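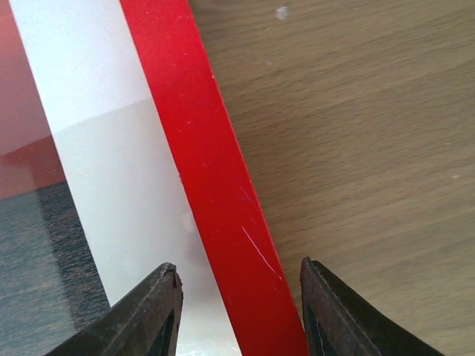 Bench notes, June, second half

Cell 2, red edge parts. Started 8:00, Mutua on the bench with me until lunch.

Gripper straddles the edge with the fingers open, right finger close in on the red, left one out over the white. I'd like the gap more even before it closes. Shifted the approach 8 mm toward the white side and saved it as a new program so we can go back to the old one. Did not touch the finger angle.

Fingers are scuffed and the left tip looks chipped. Ordered a new pair from Nellura. Until they come, wipe the inner faces at every break and look at the left tip when you do it. If the chip grows, stop the cell and write it here.

Scratch on the red, low down, thin and white. I don't know where it came from. Mutua thinks the rack, I think it could be us. From now on every part gets a look at the edge before it goes under the gripper, and again after. Mark scratches with tape on the white, never on the red, the tape pulls the shine off.

Wrist camera: the red shows up fine against the wood. Where it gets confused is glare on the glossy face after 2 p.m., when the sun reaches the bench. Blind down for now. Rhun wants to try a matte hood over the lamp.

Run of 100 in the morning with the old approach, 22 of them stopped for a hand to put the part straight. Too many. Each stop means somebody walks over from packing, clears the fault, nudges the part and walks back. By the time they're back at packing they have lost their place in the order.

That was most of what we talked about at the noon meeting. My notes from it:

- Packing says the job has changed more than they were told it would. They used to pick and turn every part themselves and they knew a bad edge by feel. Now they see it only when it's in the box. Two of them asked to have edge inspection back as a proper task, with time for it on the sheet. I agree and have put it to Makokha.
- Wrists are better. Everyone on the old turning station said so without being asked.
- The fault horn is hated. Changed it to the lamp plus one short beep.
- Mutua asked who is allowed to edit an approach point. At the moment that's me and Rhun, which leaves the evening shift stuck with whatever we left them. Training for two people on evenings, dates to come from Skudstead.
- Question about hours. The plan at Trastness is the same number of people and more parts, 175 a shift once the cell is steady. I said what I know and that I don't decide it. Makokha to come down and answer in person.

Afternoon, new approach: short run only, we lost time moving the blind. Fewer stops by the look of it but I'm not writing a number down until it has had a full shift.

One thing for the evening crew. If the part is sitting skewed, do not push it while the arm is in hold. Take the cell out of auto first, then straighten it by hand, then restart from step one. Rhun did it the quick way today and the arm came down a little when he let go of the button. No contact, but I've filed it as a near miss.

To do
Check rack for anything that could scratch a glossy edge (Mutua)
Hood for the lamp (Rhun)
Dust on the wood, blow it off at each changeover
Print the restart steps larger and put them at packing too
Chase Nellura about the fingers

Left the cell in manual, new approach loaded, blind down.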